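## About the Stusholm Group

Stusholm is the manipulation research group at Vollotton, based in Illby. We study how robots can learn to handle common objects from people who do the task first with hand-held grippers.

A person holds a gripper in each hand and works at a desk: stacking books, opening a drawer, clearing a shelf. Printed marker cubes on the grippers let us track where each one is. No robot is needed at this stage. 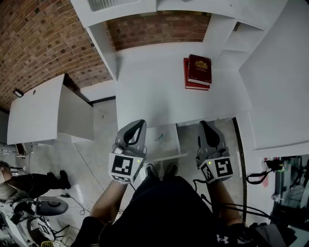

Group Report, No. 2

Our main result so far concerns how much practice data a two-handed task needs. We recorded 2758 demonstrations and trained the same model on sets of different sizes. Scores rose steadily up to 2000 and changed little after that. Moving to a new desk or room helped more than repeating a task in the same spot.

The method is called Gwilliam. The report was last revised on 30 September 2023, and copies can be requested from the Illby office.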